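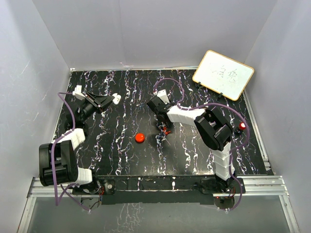 Marbled worktop (also veined top, marble-look top)

A marbled worktop is a flat work surface with a veined pattern, either natural stone or a printed or poured imitation. Black with white and gray veins is the common dark version. Used in kitchens, hobby rooms, workshops, shop counters.

Pattern

Veins usually run one main way. Front to back makes a bench look deeper, side to side makes it look longer. Jagged veins hide crumbs and small scratches better than soft cloudy ones. Some black patterns carry a faint purple or blue tint, mostly noticed under cool lamps. Gloss tops show fingerprints — matte ones less so, but they're harder to wipe clean.

Edges and surround

Where the top meets a wall, a thin strip covers the gap. Light strips are usual with pale wall panels, dark ones get lost against a black top. Side edges may have a strip too, or a metal rail. Panels behind a worktop pick up scuffs near the bottom, where things get pushed back against them. Smooth panels wipe down easy but scratches stay visible in side light.

Names and makers

Trade names vary. Zonberg listed its black veined top as "Night Vein", Drarton sold much the same thing under a number, 300. The Karkari catalog split them in 2 groups, stone and stone-look, wich most sellers later copied. Velimir Kadrić's handbook of shop fittings has 27 patterns, the black ones all in the last chapter.

Care

Soft cloth, mild soap, dry right after. No scouring pads. Natural stone needs sealing, imitation doesn't. Grit under anything heavy will mark a gloss finish so lift, don't drag. Scuffs on the panels — damp sponge first, then a little baking soda.

See also: Backsplash; Countertop; Edge strip; Dumitrescu finish

Page last changed 2/29/20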